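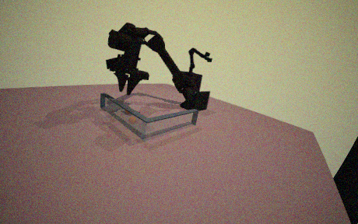 Chapter 6

Before You Buy the Arm: Planning and Paying for a Small Robot Cell

I bought my first robot arm the way some people buy a boat. I'd seen one at a trade show, I liked the look of it, and I signed for it before I'd measured the doorway. It sat under a sheet at our Bristiritz workshop until April, because the bench I'd planned to bolt it to couldn't take the weight, and the gripper I needed had to be ordered separately (of course it did!).

So this chapter is the one I wish I'd read first. There's hardly any maths in it, I promise, and most of what there is you can do on the back of a delivery note.

Let's start with the job. Suppose you want small parts picked out of an open-topped bin and put somewhere else. That's the job we'll carry through the whole chapter, and it sounds like nothing at all, doesn't it? But try writing down what it needs. How far does the arm have to reach to get to the far corner of the bin? Can the fingers get down beside the walls without knocking the rim? What happens when a part rolls up against the side? If your bin is clear plastic, will your vision system cope with it? Every one of those questions has a price attached, and you want to meet the price now, while you're still holding a pencil.

My own habit is to model the cell in simulation before I ask for a single quote. It needn't be pretty. A tabletop, a wall, the arm, the bin and a couple of parts will do. On the Dradalberg job, which you'll meet again in Chapter 9, we tried more than 20 bin positions on screen and found that the arm we'd pencilled in was one size too big. The smaller model saved us 3,045 pounds, and the simulation had cost us a few evenings and a lot of tea.

Then there's the money itself. I split every budget into four pots:

The arm and its controller.
The gripper, spare fingers and any cameras.
The bench, guarding, wiring and fitting.
Training, servicing and time lost while you get it all running.

People new to this put nearly everything in the first pot. I did too. The last one is where my early budgets fell apart, and I still make it bigger than feels comfortable.

In section 6.1 we'll fill in a requirements sheet for the bin job. Section 6.2 compares two quotes, from Givier and Campos, which look almost the same until you read the service terms. Section 6.3 deals with payback, using a run of 156 working days.

Before you go on, pick a job from your own workplace and jot down the reach, the heaviest part and the space you've got. Keep the sheet handy, as you'll be adding to it in 6.1.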